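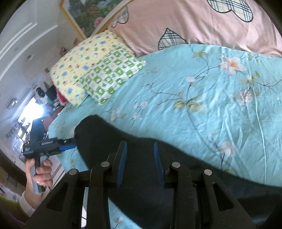

On the bed: black cloth, and a gripper held in the left hand.

Four months with the Ondis

Apr 5, 2018
Reading time: 6 min

I have promised to several people that I would write how it goes with the accordion, and then I did not write, so this post will be a little long. Those who only want to know if I still play: yes, almost every evening, and my left hand is still the worse one.

For new readers, a short repetition. I played piano accordion as a child, until I was fourteen. Then I stopped, as one does at fourteen, and my parents sold the instrument to a neighbor. In December I bought an old Ondis in Drudden for 180 euros. It is a piano accordion with black celluloid and the serial number 2441 stamped in the wood under the bass plate. I have tried to find out from which year it is and I have three different answers from three different forums. The seller knew only that it came from an uncle.

The price was low for good reasons. When I opened the bellows for the first time in my kitchen, it smelled like a cellar, and the low G played by itself without me touching any key. The person in the apartment under mine asked me later if I had bought a ship.

What was wrong with it

I will write this part in some detail, as I looked for exactly such a text myself and did not find one about an Ondis.

The first thing was the valves. In an accordion each reed plate has two reeds, one for when you push the bellows and one for when you pull. On the side of the plate there is a small strip of leather (in newer ones it is often plastic) which closes the slot of the reed that should be silent. In my instrument the leather strips had curled up, many of them like old leaves. If a strip does not lie flat, air goes where it should not go, the note comes late, and sometimes it makes a small slap at the start. I had thought that the slap was my bad playing.

The second thing was the wax. The reed plates are held on the reed blocks with a mix of beeswax and resin, and with the years this becomes dry and gets cracks. You can check it carefully with a fingernail. Fresh wax takes a mark, and mine made crumbs. One plate on the bass side had already come loose and was rattling inside, and this was the mysterious noise which I described in my January post and which I believed was a screw.

The third thing was the low G, and this was the easy one. The felt and leather under the key had been eaten, probably by moths, so the pallet could not close the hole. A new piece of felt, a new piece of leather, some glue, one evening. I was very proud for two days.

Siebe Kramer

For the reeds I did not trust myself. A reed is thin steel and you change the pitch by taking metal away, near the tip to make it higher and near the root to make it lower. If you take away too much, there is no way to put it back. I have a file at home and I also have some respect for my own impatience.

So I took the train back to Drudden with the instrument in its case on my knees, to the workshop of Siebe Kramer. He has repaired accordions there for a long time, in a room behind a bicycle shop. He does not speak much. He played a slow chromatic scale, one note open and one note closed, and wrote in a small notebook. Then he took out the first block and showed me the rust on the reeds, which was only on the surface, and said that I was lucky with the steel and unlucky with the leather.

We agreed that he would change all the valves and the wax on the right side, tune everything, and on the left side repair only what was necessary. He asked me how much tremolo I wanted. I should explain this question. When two reeds for the same note are tuned a little apart, they beat against each other, and this gives the trembling sound which most people think of when they hear the word accordion. If the distance is big, you get the old French sound, very wet. If it is small, it is calmer and better in a group. The Ondis was set very wide, and after so many years also very uneven, so one note trembled quickly and the next one slowly.

I asked for something rather dry. He looked disappointed, I think, but he did it.

How it sounds now

Much softer than I expected. The notes speak immediately, also when I move the bellows very slowly, and I can finally make a real pianissimo. The master switch on the right side which was stiff is still stiff. The lowest bass notes have a dark growl that I like very much and that my old instrument did not have, as far as I can remember.

The bellows are original and a little tired. There is a small leak in one corner, and if I let the instrument hang open by its own weight, with no key pressed, it goes down faster than it should. Siebe Kramer put tape inside the corner and told me to listen again in August, when the air is more humid. I will write then if it has changed.

The repair cost more than the instrument, clearly more. I knew this before. If somebody asks me for advice, I would say to buy one that has already been in a workshop, and to pay the higher price with a calm heart. But I would probably not follow this advice the next time either.

The left hand

My right hand remembered nearly everything after two weeks, which surprised me. It found the fingerings for pieces whose names I have forgotten. The left hand remembered C, G and F and then it stopped to think.

The difficulty is that you cannot see the bass buttons when you play. There is a small mark on the C button, and often one on E and one on A flat, and from there you must feel your way. My C button has lost its mark completely. I have put a drop of nail varnish on it, and it works well, only that it begins to come off at the edge. I practice the jump from C to A major for five minutes, with eyes closed, before I permit myself a melody.

At the moment I work on a slow waltz from the Phetsri book, the green one with the bad paper, published in 2000. My edition has a printing mistake in the second part, where the bass should change to D minor one bar earlier. It took me a whole week to believe that it was the book and not me. If you have the same edition, look at the second line of page two.

There is an open evening for players in Zestville after the summer, and I have written my name on the list, in pencil. One piece each, and you may bring the notes. I have not decided between the waltz and an easy polka that goes well with the tired bellows.

Thank you also for the emails about straps. I have ordered the wider ones.

Jarmo

© 2018 Jarmo Toivonen | Contact | Back to top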